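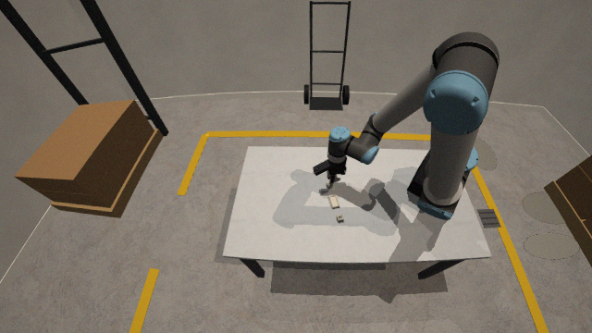
Picture credit: Keisha Lindqvist

2020-10-12

The ducks have been laying less since the end of August, so I was expecting a thin week. We had two eggs on the first morning and none for the three days after that. The older birds are in moult and there are feathers all over the run.

I spent most of the weekend on the fence along the Findley side. The posts were sound but the bottom rail had gone soft in the corner by the water butt, and something had been digging there. I took off 66 feet of old wire, laid a skirt of new mesh flat on the grass and pegged it down. It took nearly 200 pegs. I ran out before the gate and had to drive to Wolton for another bag.

Latrice Quintanilla came over with her trailer and took the two spare drakes. They had been fighting since the summer and the smaller one had a bare patch on his neck. She has a bigger pond than ours and only females on it at the moment. She rang in the evening to say they had gone straight in the water.

The pond liner still needs doing. I've put it off until the spring, as the ducks will only muddy it again over the winter. The house has had fresh straw and a new hinge on the pop door.

Next job is moving the feed bins into the shed before the rain gets to them.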